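Where Do the Dead Electronics Go? A Study of Drop-Off Points in Groltbridge

Final report, Environment and Society project

Introduction

The idea for this project came from a drawer. The drawer is in my parents' kitchen in Groltbridge and it holds two phones, a camera that took disks nobody makes anymore, and a bag of chargers that fit none of the above. My mother calls it "the recycling." It has been the recycling for as long as I can remember, and nothing has ever left it.

I wanted to find out how normal this is. My research question was: what do households in Groltbridge do with electronics that no longer work, and do they know where the town would like them to go? The first version of the question also asked why, and had a section on copper prices. My advisor drew a line through it and wrote "one report, please."

Background

Groltbridge has four official drop-off points for small electronics. One is at the transfer station off Prilitz Road. The others are bins: one in the library entrance, one behind the town hall, and one in the parking lot of the Arnell shopping center, between the cart return and a clothing bin that looks almost exactly like it. The town's website lists three of them. The page for the fourth leads to the summer schedule for the swimming pool.

Anything with a plug or a battery that fits through the slot may go into the bins. Large items have to be taken to the transfer station, which closes for lunch at an hour when most people who work would be able to get there.

Until March of this year there was also a collection truck, run by a small company called Ilie, which parked in a different neighborhood each month. It stopped in the spring along with most other things and had not come back when I finished my survey. Several people told me they were saving things for the truck. Two did not know it had stopped.

Method

I had planned to stand outside the library with a clipboard. This was not the year for that, so I put a paper form in mailboxes on six streets, with a link for those who preferred to answer online. I got 93 usable answers. I left out a handful more, including one that was a complaint about snow removal (a fair one, I thought).

The form asked what broken or unused electronics people had at home, where they had last gotten rid of something, and which drop-off points they could name. There was a box at the end for comments. I made it two lines long, which was a mistake. People wrote up the side of the page.

I also visited each drop-off point twice and wrote down the posted rules, the opening hours, and whether the bin was full.

What people keep

Old phones came first by a long way, followed by chargers, printers, and laptops. Printers were the only item that people described with real anger. Phones were described almost tenderly. "It still has my pictures on it" came up in many forms, usually from people who also said the phone did not turn on.

A smaller group kept things for parts. These were mostly older men, and one retired teacher with a whole shelf of radios. They were the best informed people in the survey and they had no intention of giving anything up. A bare board out of a dead machine was to them worth more than the machine had been, and they were a little shocked that I had to ask.

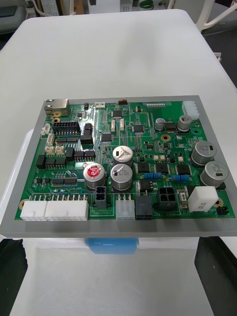

Figure 1. A circuit board with its connectors, including an Ethernet jack.

The form used the words "electronic waste," and this turned out to be my second mistake. A number of people answered that they had none and then, under comments, mentioned the old stereo in the basement. Waste is what you have decided to throw out. If you have not decided, it is just the basement. I would use "things with a plug you don't use" if I did the survey again.

What people know

Of the 93 households, 29 could name at least one official drop-off point. The library bin was the best known, which makes sense, as you have to walk around it to get in. The bin behind the town hall was named by a single person, who works in the town hall.

The Arnell bin has a different problem. On both of my visits there was a pair of shoes in it. I did not look in the clothing bin next door, but I have my suspicions.

As for the rest, the most common answers to where they had last taken something were "the trash," "my brother-in-law," and "not sure, my wife did it." I made no attempt to follow up with the brothers-in-law.

Limits of the study

Six streets are not a town. All six are within walking distance of my house, for reasons that will be clear to anyone who has delivered paper forms in sleet. There are no apartment buildings on them, and people in apartments may well hold on to less for lack of a basement. I also knew some of the people who answered, and they may have been tidier on paper than in life. My mother filled out a form. She wrote that her household recycles regularly.

Suggestions

Fix the link to the fourth bin. Paint the Arnell bin some other color. Put the transfer station hours on the door of the transfer station, where at present there is a notice about mattresses. If the truck comes back, a card in the mailbox the week before would reach the people who are waiting for it.

I took the two phones and the camera to the library on the last day of my field work. The chargers are still in the drawer, in case.

Submitted 26 December 2020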